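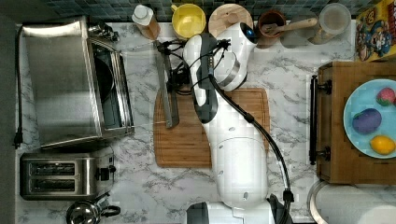 ## 23/06/2020

Finally watched the first two episodes of Mastville last night, and I'm a bit obsessed! It's the one about the couple who move back in with her parents (with twins, poor things) and spend most of the pilot whispering fights in a hallway. I laughed so hard at the bedtime bit that I woke up my own kid and missed the next ten minutes.

Subira Massawe texted me all the way through it, 458 opinions at least. She thinks the dad is the best thing in it. I'm on team grandma – she gets maybe 6 lines in the first episode and every one of them is mean and perfect.

There's a fan group already, 2,352 people, and most of them are arguing over whether the brother is coming back. I say yes, by the finale. You don't give a guy that long a goodbye at a bus station and then drop him.

Season two is supposed to land in December, but I'll believe it when I see it. Ralari got pushed back twice and I'd forgotten who everybody was by the time it showed up.

Episode three tonight if bedtime goes okay. Subira wants us to hit play at nine on the dot – she can't be trusted not to spoil it. Need to get popcorn, and the cheesy kind, because we're out of that too.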